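Pledano Sleep and Shift Work Study
Progress report to the Sutherland Fund
May 28, 2025
Prepared by Mahlet Negash, study coordinator

1. Period covered

The report covers work since the April interim statement. The study asks whether fixed bedtimes on days off improve sleep length among night-shift packing staff. Recruitment is closed. Data entry is under way.

2. Recruitment and retention

The target of 500 enrolled participants was met in April. Withdrawals to date stand at 24. Most cited a change of shift pattern, which makes a person ineligible under section 4 of the protocol. They will not be replaced, as the sample size calculation allowed for losses at this level.

3. Sleep diaries

Participants have returned 3351 weekly diaries. Of these, 2224 have been entered and checked. The remainder are in the queue at Foratura, which handles double entry under the existing contract. Disagreements between the two entries go to Gebremedhin Gidey, who decides from the paper original.

Two recurring faults were found. Naps taken before a night shift were often written in the main sleep column. Times near midnight were sometimes assigned to the wrong date. The diary form has been revised on both points, and older forms are being recoded by hand.

4. Home visits

Visits follow the same checklist as before: bedroom light, noise, room temperature and bedding. The light meters were recalibrated by Tretance and show no drift that affects earlier readings. Visits to shared housing take longer than planned, mainly in arranging a time that suits everyone in the unit.

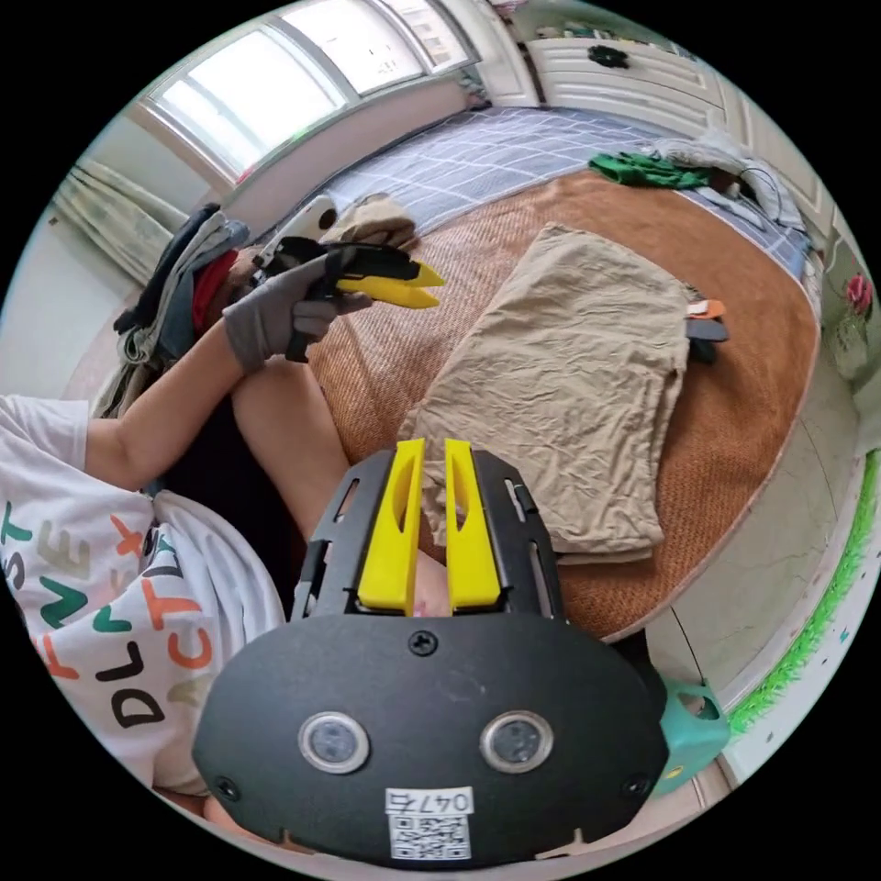
Reading time: 2 minutes

5. Budget

Spending is within the approved lines except for travel, which is over. We request permission to move unspent printing funds to travel. No change to the total is sought.

6. Next period

Diary entry will be completed and the data file locked. The analysis plan will be sent to the Fund before any group comparison is run. One item is open: whether participants who moved to day shifts for less than a week should be kept in the main analysis. We ask for the Fund's comments on that point with its reply to this report.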